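Flaltunine hand grippers, research pair

Last updated 17/06/2019

Sold as a pair, left and right. Soft blue finger pads, camera on each tool. Made for recording two-handed sorting by people, so a policy can be trained from it later. Mounts for the Clinach arm ship in August, not before.

Method in short. Operator works through a tangle, both tools record, we cut the recording at each grasp. No arm needed at this stage. Training set for the Bavau release: 3491 grasps, jewellery only. Tested on 400 fresh tangles, single seperate run for each pad type. Long tapered pads did better on thin chain, flat pads slipped. Beads on elastic still the worst, see notes.

Spare pads: pack of 17, blue only. Screws not incuded with the pads, order them with the linkage kit.

Please say which firmware you have when ordering, 2 versions about and the older one drops the timestamps.

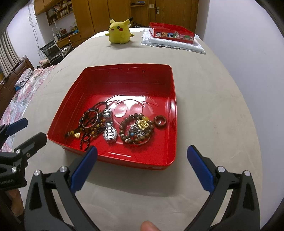
Jewellery set, beads and a metal-link watch in the red box.

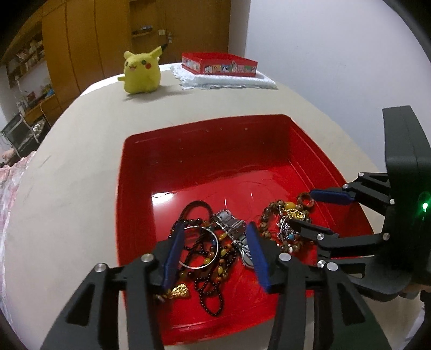 Moldovan wrote in to ask whether the grasp cuts are made by hand or from finger width, and said that in their own tests width alone missed most of the light touches, where the pads brush a cord and let go again. Would want the raw width log with any pair they bought, plus the cut list as a plain text file.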